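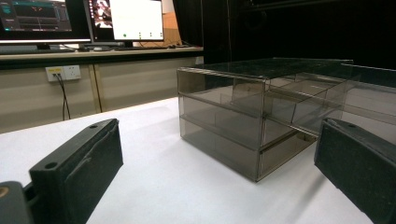 loveo-drawers
README / data card, last touched in March

What it is
Clips of small things being put away in desktop drawer units and taken out again. Pens, clips, tape, batteries, keys, that kind of stuff. One unit per clip, always on a table, always one item moved at a time.

1,091 clips total. 200 of them held back for testing, don't train on those please. Everything else is fair game.

Contents
clips/ – the videos, numbered, no gaps
stills/ – one still per clip, taken from the first second
labels.csv – one row per clip
items.txt – item names, one per line
notes/ – whatever people typed while working. Messy. Some of it in shorthand only Ebenezer can read, ask him

Columns in labels.csv
clip – number, matches the file name
unit – which drawer unit (short name, see below)
drawer – top, middle or bottom. Two-drawer units only use top and bottom
start – open, shut or partway
end – same three words
item – from items.txt
action – put in, take out, open only, close only
split – train or test
who – initials

About "partway": anything between shut and fully out. We argued over this. If the front sticks out even a little it's partway, and the rule is the same for both start and end. Earlier version had "ajar" as a fourth word, gone now, 161 rows were relabeled by hand on a Saturday. If you find an "ajar" still in there tell us.

Units
Short names are just what we called them at the table, don't read anything into them.
smoke – tinted see-through, two drawers
andale – white, three drawers, sticky bottom one
parn – the Pärn unit, cardboard, sags if you load it
besta – small gray one, two drawers, shallow

See-through units: label where the item ends up, even if you can see it through the side before the drawer opens. Same item visible through two walls is still one item.

Known problems
- items.txt has "paperclip" and "paper clip". Same thing. Will merge
- parn gets worse over time, later clips have a bent front on the top drawer
- 30 clips have no end value, the clip stops before the drawer does. Left blank on purpose
- lighting not consistant, blinds were up some days
- "tape" means the roll, never the dispenser. Dispenser didn't fit in besta so we dropped it
- who column is empty for the oldest rows

Not covered
Full-size furniture. Drawers with locks. Two people at one unit. Anything liquid.

Changes
v3 – ajar removed, besta added
v2 – test split fixed, two clips had ended up in both
v1 – first upload, smoke and andale only

To do
Merge the paperclip names. Fill in who where we can. Maybe a proper unit with dividers you can move, Chi-keung has one at home and keeps forgeting to bring it in.

Contact
Labels and the csv: Ebenezer Sarpong
Units, items, anything about the table setup: Chi-keung Chung
Mornings are best. If a label looks wrong send the clip number and the column, we'll fix it in the next version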